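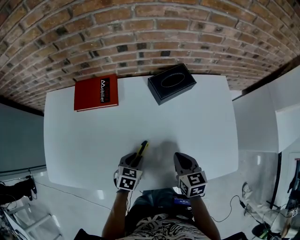

Desk Reference Cards in a Year 2 Classroom: Layout, Wear and Use

Filed under: Student Work > Primary Education > Classroom Resources

14 shares | 3 comments

1. Purpose

The project compared two layouts of a multiplication reference card fixed to pupils' desks. The question was whether the arrangement of the number facts affected how often pupils used the card during independent maths work, and whether it affected the number of facts written correctly. A secondary question concerned the durability of the cards over half a term.

2. Materials

Two cards were designed, both A5 landscape and both covering the 2, 5 and 10 times tables. Card A set the tables out in columns, with each fact written in full. Card B used a single grid with the products only, so that the pupil had to trace along a row and down a column to find an answer.

The cards were drawn up in Gomo, a free layout program available on the college machines, and printed on Daltetti card stock. They were laminated with Sturkon pouches and fixed to the desk with removable putty at each corner. Type size was kept the same on both cards. Colour was not used, as the classroom printer could not reproduce it evenly.

3. Method

The work took place at Talavera Primary during the second school placement. One class took part. Half the tables received Card A and the other half Card B, and the cards were exchanged at the midpoint of the study. Pupils were shown how to read each card in a short session before the first lesson in which it was used.

Data came from two sources. The first was a tally sheet, on which an observer marked each time a pupil looked at or pointed to the card for long enough to read a fact. The second was the set of written exercises completed in the same lessons. Only answers that could be read without doubt were marked.

4. Results

The observers recorded 608 uses of the cards. Of these, 400 were of Card A and 208 were of Card B. Across the study 3000 written answers were marked. The proportion correct was slightly higher with Card A, but the difference was small and varied from lesson to lesson.

Use of both cards fell after the first week. The fall was steeper for Card B. Several pupils with Card B counted on their fingers although the grid was in front of them, and when asked said that it took too long to find the right square.

Wear was confined to the corners. The laminate lifted where the putty had been pulled away and replaced, mainly on desks that were moved for group work. Print remained legible on all cards.

5. Limitations

A glance at the card does not show that a fact was read, and the tally is best treated as a measure of attention. The observers also knew which card was on which table. The exchange at the midpoint meant that some pupils met the grid only after they had grown used to the columns – this may have made Card B seem harder than it was.

6. Recommendations

Columns with full facts should be preferred for this age group. The grid may suit older pupils who already know how to read a table. Rounded corners should be cut before laminating, with a wider sealed margin. A further study could leave blank spaces on the card for facts the pupil finds difficult.

Comments (3)

mrs_t_yr3: We use the grid from the spring term onwards and they cope fine by then. Would be interested to see the same thing tried with the 3s and 4s.

pencilpot: Did you check whether the two observers agreed with each other? I couldn't find it in the method.

Kestrel88: Putty always lifts the laminate. Clear book film straight over the card and onto the desk lasts us the full year, though it's a pain to get off in August.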